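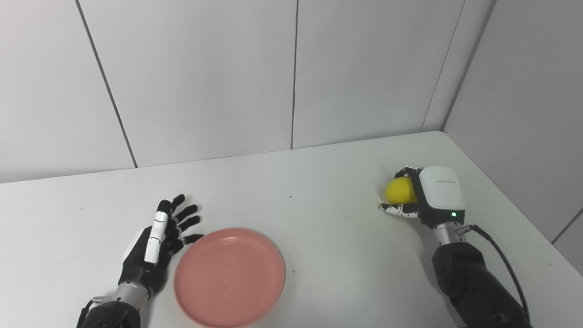

From: Adeel Paracha
To: labor-policy list
Subject: Re: Sitora hiring credit, how the jobs are counted

Tullio Donati wrote:
> The summary that went out Friday says the Sitora hiring credit
> produced 190 jobs in its first year. I can't get that number from
> the filings. Adding up the new positions claimed by the three
> employers gives me less. Is the city counting part-time slots as
> full jobs, or is there a fourth employer I don't know about?
>
> Also, does anyone have the text of the clawback section? The
> version I have stops before the penalty schedule.

Tullio,

There is no fourth employer. The 190 is the sum of the hiring targets in the signed agreements. The filings report positions filled as of the June payroll. The summary used the first figure and described it with the language that belongs to the second.

By employer, positions filled:

Vomis: 70
Rind: 54
Trulden: 31

That comes to 155, or 35 short of the target. All three count a position as filled if someone was on payroll during the pay period containing the reporting date. A person hired that week counts the same as a person who has been there all year.

On part-time work, the ordinance defines a full-time equivalent as 35 hours a week. Vomis and Trulden converted their part-time hours to that standard. Rind did not say which method it used. I would treat the Rind number as a plain headcount until they file the worksheet. 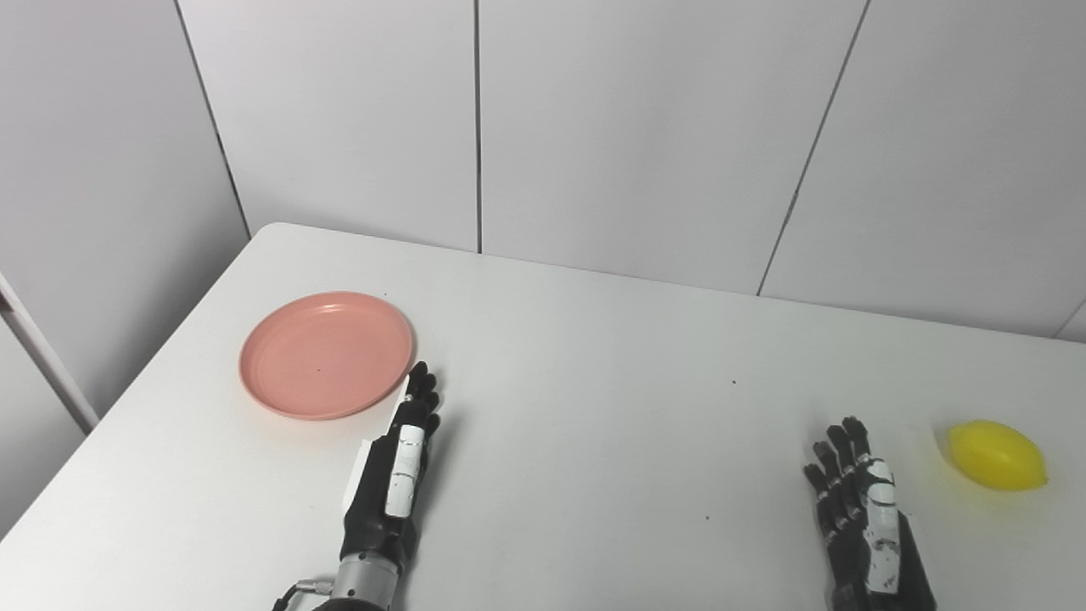
Net jobs and gross jobs

The larger problem is that all of these are gross numbers. The credit is paid on new positions, and a position is new if its job title and work site did not appear together on the prior year's payroll. An employer that closes a position at one site and opens the same one across town can claim it. Nothing in the filings lets you subtract the position that was closed.

The draft of the ordinance had a baseline test. Total employment inside the city had to rise before any credit was paid, and the credit was capped at the size of the increase. The test was dropped in the second reading. The state version of the program still has one, so the two sets of results can't be compared directly.

Whether any of these jobs would have existed without the credit is a separate question. The filings can't answer it. You would need payroll records from similar firms that did not apply, and the city does not collect them.

Clawback

The section you are missing is short. An employer under its target at the end of the second year repays the credit in proportion to the shortfall. There is no penalty for the first year. An employer under half its target at the end of the second year repays all of it, with interest at the city's rate for late property tax.

Repayment is figured on the reported number. The city may ask for payroll records but is not required to, and the section sets no schedule for doing so.

I have the full text as a scan and will send it to you off list, as the attachment is over the size limit here.

Adeel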